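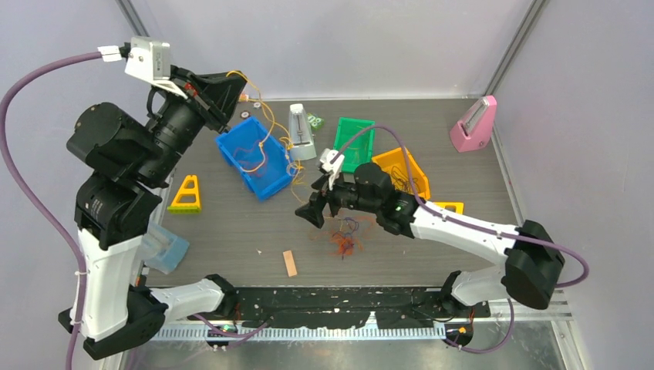
Getting the House Ready for a Shelter Pet

When you bring home a dog or cat from the shelter, the first days are mostly about small practical things. I have fostered for three years in Stavthorpe, mainly older cats and a few nervous dogs, and I wrote down what has helped me in my own rooms. Some of it you will know already.

Start on the floor
Sit down on the floor in each room and look under the furniture. A frightened cat will go in any gap where her head fits. I close the space behind the washing machine with a folded towel and the space under the kitchen cabinets with a strip of board. Leave one good hiding place open, for example a carton on its side with an old sweater in it.

One room first
Give a new cat one room with the door closed. Litter at one end, food and water at the other. Most of mine wanted to come out after a few days, but Plollusix (the name came with him from the shelter) stayed behind the armchair until the second Sunday, and then he walked into the kitchen as if he had always lived there.

Hair on fabric
Put on a damp rubber glove and stroke the sofa in one direction. The hair comes together in rolls and you pick it up by hand. It works better than the sticky roller and you don't have to buy refills. For stairs I use a window squeegee, also a little damp.

Accidents on carpet
Press with a dry cloth first, do not rub. Then use an enzyme cleaner and leave it as long as the bottle says -- most people wipe too early. Avoid cleaners with ammonia, the smell invites the animal to go there again. Try it on a hidden corner before.

Food storage
Dry food stays fresh longest in its own bag, rolled closed, with the bag standing inside a bin with a tight lid. I weigh 100 grams once on the kitchen scale and mark the line on a plastic cup with a pen. Do this again when you change the food, the pieces are not the same size.

Bowls that walk
If the dog pushes his bowl across the tiles, put a damp dishcloth under it. A rubber jar ring glued to the bottom also holds well.

Leashes and towels
Hang them on one hook by the back door, with the towel on top. In May the garden path is mud here and I need the towel before anything else.

Griet Hoekstra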